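Search this book Go

Chapter 6
Mulches and Ground Covers

A mulch is a layer of material which we spread over the soil to keep water in and weeds out. In this chapter we study bark, straw and gravel - and also low plants, which can do the same work.
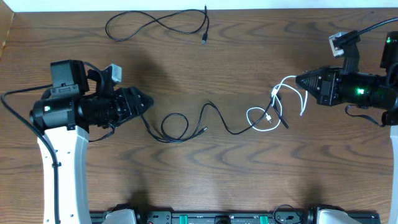

Fig. 6.1 Wooden tabletop with a strong grain.

Halima Chukwu kept two beds at Clovton, one with bark and one bare. The bare bed needed over 500 litres of water more in one summer. We return to her results in Section 6.2.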